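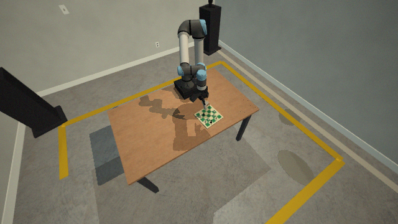
Warm orange-brown wood over bare concrete. I'm a fan.

Okay, so the big news in my house this month is that I am finally getting a proper dining table. I know, I know, stop the presses. But I have been eating off a folding card table for longer than I'd like to admit, and a bunch of you wrote back after the September issue (the one about my sad chairs) to ask if I'd ever done anything about it. I have! Sort of!

First stop was Ozoliņš, the used furniture place on the Jerkach road. If you haven't been, go early. They open at 8 and by 9:30 every decent lamp is gone, and the parking lot turns into a slow fight between pickup trucks. I went in wanting something pale, because everything I'd saved over the past year was pale. Blond wood, white walls, one pear in a bowl. And then I walked past a big old thing the color of strong tea and forgot all about the pear.

I want to talk about orange wood for a minute. It got such a bad name! My parents spent most of my childhood complaining about their orange cabinets and then painted them a gray that looked like dishwater. Now I see warm wood in a plain room and I just want to sit down at it. It looks great next to concrete, it looks great next to dark green, and it looks pretty good next to a dog. I think what bothered everybody was having too much of it at once, with the trim and the doors and the floor all matching. One piece by itself is lovely.

Anyway, the tea-colored table was $400, which was more than I'd planned on. I did my usual thing where I walk around the store pretending to look at mirrors. When I came back I got down on the floor with my phone light and looked underneath, and I'm so glad I did, since one leg had been split and glued and was getting ready to split again. I showed the guy at the counter. We went back and forth, very friendly, and he came down to $352 with delivery included. I have no idea how he landed on that number and I wasn't about to ask.

A few things I'd pass along if you're shopping used:

Push on it. Put both hands on one corner and lean like you're trying to move a stalled car. A little wobble is usually a loose bolt. A lot of wobble with a creaking noise, keep walking.

Bring a tape measure, and also measure your door. I measured the room twice and the door zero times. More on that below.

Smell the drawers, if it has drawers. Mothballs never leave. I bought a desk in Dundimov years ago that still makes my envelopes smell like somebody's attic.

Sit at it! On a real chair! So many old tables have a deep board under the edge that hits you right in the thigh, and you won't notice it standing up. The people in the store may look at you funny and that's fine.

Now, the door. The delivery guys showed up around 4, got the table up the porch steps and stopped. It didn't go in straight, it didn't go in sideways, and it didn't go in at the angle I kept suggesting with my hands. In the end the legs had to come off, and of course the bolts were some size I don't own. One of the guys drove over to Zanusport (yes, the sporting goods store, they keep a rack of bike tools by the register) and came back with a wrench and a bag of peanuts. I tipped them well and fed them soup standing up in the kitchen, because there was no table.

So right now the top is leaning against my living room wall with a blanket over it and the legs are in the bathtub. The split one is glued and clamped. I used plain yellow wood glue, worked it in with a piece of dental floss, and wiped off the extra with a damp rag. I'm leaving it alone for 2 days, even though the bottle says overnight is plenty.

After that comes the finish, and I'm stuck. The top has some rings on it, and a scratch at one end that catches your sleeve. Half of me wants to sand the whole thing and start over with oil. The other half thinks I'll ruin the color I bought it for, and that a coat of paste wax and a long tablecloth would do the job. If you've oiled an old tabletop and lived with it for a while, please hit reply and tell me how it held up, especially with kids or red wine.

Next issue is the soup recipe, since the delivery guys asked for it.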